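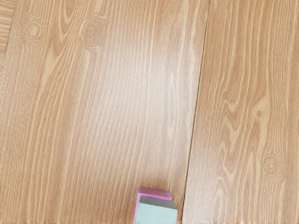
Cena simulada vista de cima: dois blocos, um cor-de-rosa e um verde-água, sobre piso de madeira.

Oficina partilhada Marner liberta simulador para braço de bancada

A oficina partilhada Marner publicou em março a primeira versão utilizável do Mustby, o ambiente de simulação que acompanha a construção de um braço articulado de bancada. O pacote inclui o modelo cinemático do braço, uma biblioteca de blocos coloridos e uma superfície de trabalho com textura de madeira, vista por uma câmara virtual zenital.

O braço em si, batizado Vaher, continua em montagem. A estrutura é impressa em PETG, com rolamentos de esferas nas duas primeiras juntas e servos de barramento série nas restantes. Falta a cablagem definitiva do punho e a fixação da base à bancada. Enquanto isso, o desenvolvimento do controlo decorre na simulação, que expõe a mesma interface de comandos prevista para o hardware.

A escolha do piso de madeira foi deliberada. Nos ensaios iniciais, com fundo cinzento uniforme, a segmentação por cor parecia resolvida. Com veio, nós e juntas entre tábuas, o algoritmo passou a devolver contornos falsos, sobretudo nas zonas de reflexo. A correção consistiu em trabalhar no espaço HSV, com limiar mínimo de saturação, e em rejeitar regiões sem pelo menos dois cantos retos identificáveis.

O conjunto de teste distribuído com o Mustby tem 147 cenas geradas, com variação da posição dos blocos, da iluminação e do enquadramento. Parte delas coloca os blocos junto ao limite da imagem ou parcialmente fora dele, caso em que o estimador de pose deve assinalar baixa confiança e não emitir ordem de aproximação. Na versão atual, nove cenas ainda produzem uma estimativa errada sem aviso. Os ficheiros correspondentes estão identificados no repositório.

O simulador corre em Linux, sem placa gráfica dedicada, a cerca de 2 imagens por segundo com sombras ativas. Sem sombras a cadência sobe, mas os resultados deixam de ser comparáveis com os do conjunto de teste.

A Hullgate, loja de componentes que cede à oficina os servos do protótipo, vai disponibilizar a lista de material completa depois de fechado o desenho do punho. Os ficheiros de impressão da base e do primeiro elo já podem ser descarregados. A calibração entre a câmara virtual e a câmara real fica para a versão seguinte, prevista para junho.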